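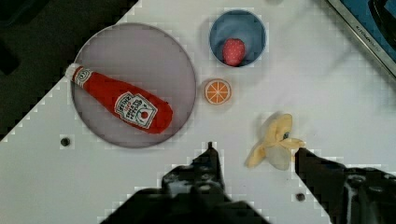
February 19, 2018

Table layouts for the Fledbridge play kitchen set, continued from the last entry. Same white top throughout, same plate, same toy food box. Aim is to settle where things live before Elisa Melis writes up the layout sheet.

Plate goes at the far side of the table and the ketchup lies across it on the diagonal, cap up and to the left. I tried it upright first and gave up after 5 goes. Lying down it stays put and the label can be read from where we stand. Leave it like that for all layouts.

The strawberry has two places so far: in the little blue bowl, or straight on the table to the right of the plate. Both are fine. Write down which one you used – I forgot on the first two sheets and had to redo them.

The green colander stays on the left. The toaster oven stays on the right with its door facing the middle of the table. Keep at least 10 cm clear in front of the door.

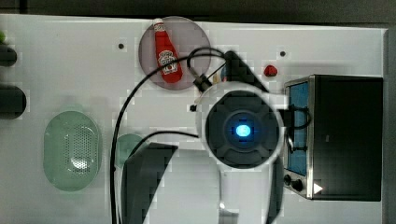
Elisa wants the cable taped down along the back. Have asked Satik for the white tape, the black leaves marks on the top. Wiped the table over with the Pukberg cleaner, took just over 3 minutes including the bits round the holes. Rinsed the cloth and hung it by the sink.

Next layout adds the orange slice. It sits between the plate and the blue bowl, on the bare table. Don't push it up against the plate or it gets missed when clearing away. 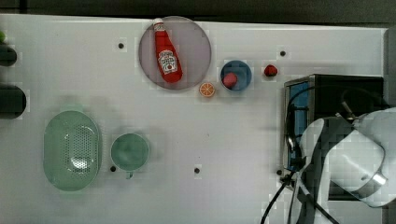
Layout with orange slice by the blue bowl, strawberry out on the table to the right.

To do: second blue bowl from the Contreras box if there is one. New labels for the lids. Check the sheet numbers against Elisa's list.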